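Ladomora double bedding set with leaf print: my review after a few months

Posted by Farzana Patwary, Jul 10, 2022

I should start by saying I don't usually get excited about bedding. I've had the same two plain sets for years, and I'd happily have gone on with them if my sister-in-law Malsha Munasinghe hadn't come to stay in April and very politely asked whether I had anything that wasn't grey. So off I went to the Majumder shop in Ternthorpe (the one with the awful parking), meaning to buy pillowcases, and I came home with the whole Ladomora set. It was £18 off, which is how they get me every time.

I'd looked at the Fondinia one too, and it felt lovely in the packet, but it only came in white and I drink tea in bed, so that was the end of that.

First, the print. It's a scatter of leafy, feathery shapes on a paler background, and I think it's much nicer spread out on a bed than it looks through the plastic. Mine has been slept under, sat on and used as a place to sort the washing most mornings, and a busy pattern like this is very forgiving of a crease or two. I don't iron bedding and I'm not going to start now!

Folding the small bits on the bed has become my favourite way of doing the laundry, especially the cloths, which I used to do standing up at the kitchen worktop with nowhere to put anything.

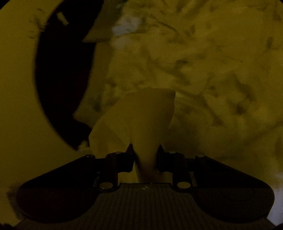 The olive-yellow one, folded on top of the leaf print:

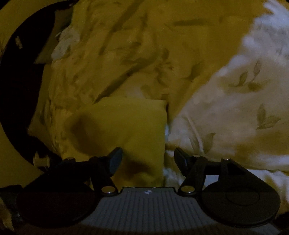 Now, washing. The label says 40 and I've stuck to that, apart from one time when I forgot and put everything on 60 with the towels. I was cross with myself all afternoon, but the colours came through it and the cover still fitted. It does come out of the machine in a great twisted lump with a sock in the corner, so give it a good shake before you hang it up. On the line it dries in a morning if there's any wind at all.

The feel is soft without being slippery. I was worried it would be too warm for summer, and on the very sticky nights I have kicked it off, but then I'd kick off anything in that sort of weather. My husband, who runs cold, wouldn't hear a word against it.

Grumbles? The poppers along the bottom are mean little things and one of them came loose in the second month. I sewed it back on with the wrong colour thread and I can live with that. I'd have liked longer pillowcases as well, as our pillows poke out at the ends. And the packet it came in had no handle, so I carried it back to the car hugged to my chest like a toddler.

I'm giving it 9 out of 10, with the missing mark for the poppers. Malsha is coming back in the autumn and has already asked which room she's in, so I may have to go and get a second one if Majumder still has them.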